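Folding T-shirts to a fixed width

December 14, 2024

I changed the way I fold T-shirts in November and have now used the new method long enough to write it down.

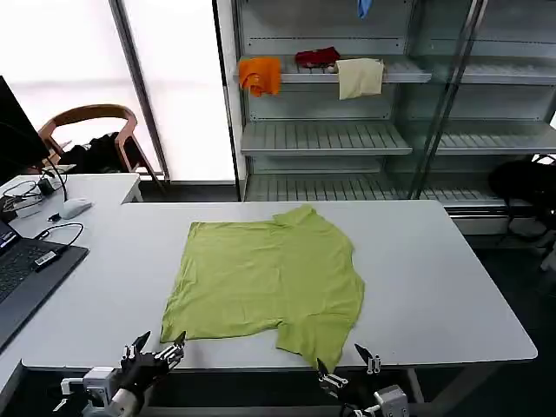 A reader in Toledo wrote in after the last laundry post to say that the fold hardly matters, that the shirt is either flat before you start or it isn't, and that everything after that is arithmetic. I agree with the first half. The arithmetic took me longer.

The lime-green shirt is the one I use for testing. It has short sleeves and enough mileage on it that it no longer lies square by itself. Spread out on a white table, the outline is easy to check, and so are the wrinkles. With a white shirt on the same table I have to find the hem by feel.

The constraint is the drawer. Mine is a Sterneck, the narrow model, with an inside width of 755 mm. Three columns of shirts fit if each folded shirt is no wider than 240 mm, leaving 35 mm for fingers. My old fold gave anything from 230 to 270 depending on the shirt and on how late it was. Three at the wide end do not fit, and the middle column rides up and catches on the drawer above.

The method, as it stands:

Lay the shirt front down, collar away from you. Pull the hem toward you with both hands until the side seams are straight. Sleeves come last. If you straighten the sleeves first, pulling the hem moves them again.

Smooth from the center outward. Going from collar to hem pushes all the slack to the bottom, where it shows up later as a thick edge. Small creases can stay. Long diagonal ones can't, as they mean the front and back panels have shifted against each other. Lift the shirt by the shoulders, let it drop, and start again.

Fold one side in to a line running down from the middle of the shoulder. Fold the sleeve back on itself so it lies inside the new edge. Repeat on the other side. Check the width here, while it is still easy to fix. I use a strip of cardboard cut to 240 mm.

Fold the hem up to a point short of the collar, then fold in half. For a drawer where the shirts stand on edge, fold in thirds instead. Mine are stacked, so halves are fine.

Some measurements. I have 29 T-shirts in rotation. Folding all of them the old way took 459 seconds. The new way took longer on the first try, and by the third wash it was down to almost the same. The gain is in the drawer. All 29 go in, and it closes without my pushing the middle column down with the flat of my hand.

The two Brirkia shirts are a problem. They are cut without side seams, so there is nothing to line up, and the fabric twists after washing. The hem ends up rotated relative to the collar. I tried lining them up by the collar label and got a neat rectangle with a visible spiral in it. For now they go on top of the left column, where it doesn't matter.

Table height matters more than I expected. My ironing board at its top setting is 90 cm, which suits my back but is too narrow for a shirt laid out full width -- the sleeves hang over and drag the body out of square. A table a bit lower than that with the whole shirt supported is better. If part of the hem drops over the near edge, pull the shirt back up before doing anything else. The weight is small, but jersey stretches.

Long sleeves need a different second step, and I haven't settled on one. The version with the sleeve folded down along the body adds two layers on each side, and the stack leans outward by the fifth shirt. I'm trying a crossed version next, after the Brallville order arrives and I have more than three long-sleeved shirts to test with.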